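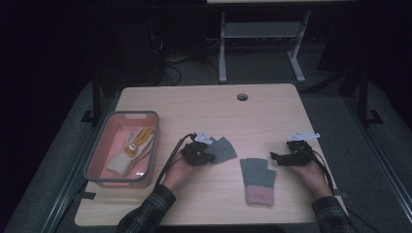
Care of Hand Protection in Shared Workrooms
Speaker notes, Horkumel Workplace Services
Session 2, afternoon, 31 minutes including questions

Opening

Welcome the group and thank the Quintero site for the use of the training suite. Confirm that everyone has the printed sheet. Late arrivals may collect one at the break.

State the purpose of the session: to agree how gloves are issued, sorted and returned when several people share the same bench.

Slide 1. Why gloves go missing

The August stock check at Pritik listed 89 gloves without a partner. Most were found later in drawers, coat pockets and the wrong basket. Pause here and invite comments from the floor. Allow two or three replies, then move on.

Slide 2. Knitted and coated gloves

Explain that the two kinds are stored separately. Coated work gloves are for handling boxes, crates and rough edges. Fingerless knitted gloves are for warmth and for tasks where the fingertips must stay free, and are not to be issued for lifting.

Remind staff that a coated glove should be laid flat to dry, with the cuff open. It should not be placed on a radiator. Knitted gloves go in the wash bag at the end of the shift.

Slide 3. The basket

One basket to each table, kept to the side and clear of the working area. Gloves in use stay on the table top. Gloves waiting for a partner go into the basket. Cups, tape and paperwork do not.

Cables should be led away from the basket so that it can be lifted without catching. (Refer to the Falosine bench guide, section 10, if asked about cable routes.)

Slide 4. Labels

Sewn labels must remain on the glove. Where a label has come away, the glove is handed to the stores desk and re-marked before it is issued again. Do not write on the coating.

Practical exercise, 10 minutes

Participants work in pairs. Each pair sorts one mixed basket by type, then by size, and sets aside anything worn or split. Walk round the room during this part.

Questions

Queries about ordering are to be referred to the stores desk. Collect the attendance sheet before the group leaves.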